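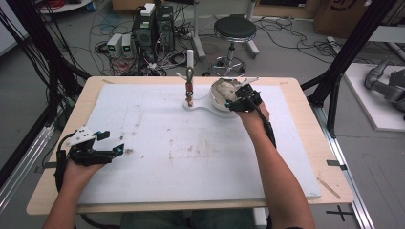 Departamento de Mantenimiento y Prevención – Gimurent, sede Dotdale

Lista de comprobación de la mesa de trabajo y su entorno
Puesto 70. Revisión efectuada el 11 de enero por Ebere Bashir.

1. Superficie de la mesa
Estado: conforme con observaciones.
La plancha blanca de espuma presenta manchas parduzcas repartidas, más abundantes en el centro y hacia la izquierda. Procede su limpieza y, si las marcas persisten, la sustitución de la plancha (referencia de almacén 2092).

2. Objetos sobre la plancha
Estado: conforme.
El cuenco blanco apoya en parte sobre la base de la varilla vertical. Se recomienda separarlo y dejarlo plano sobre la plancha al terminar la tarea.

3. Bordes de la mesa
Estado: a corregir.
Palito de madera suelto en la franja delantera derecha. Los útiles alargados deben guardarse en su bandeja – nunca en el borde. La pinza oscura del lateral derecho puede mantenerse.

4. Cables
Estado: a corregir.
El mazo de cables negros que cuelga en el extremo izquierdo deberá sujetarse con bridas cada 50 cm, como máximo. Mismo criterio para cualquier cable que descanse en la mesa.

5. Suelo y zona posterior
Estado: no conforme.
Acumulación de equipos detrás de la mesa. La caja blanca situada sobre la torre de ordenador debe retirarse a estantería. La marca de cinta negra en forma de cruz se conservará visible.

Comentarios
P. Strazds: el punto 5 ya constaba en la revisión de noviembre. Se concede un plazo de 5 días laborables.
E. Bashir: solicitadas las bridas a Rimkutė. Queda pendiente la bandeja para útiles.

Responsable del seguimiento: Povilas Strazds.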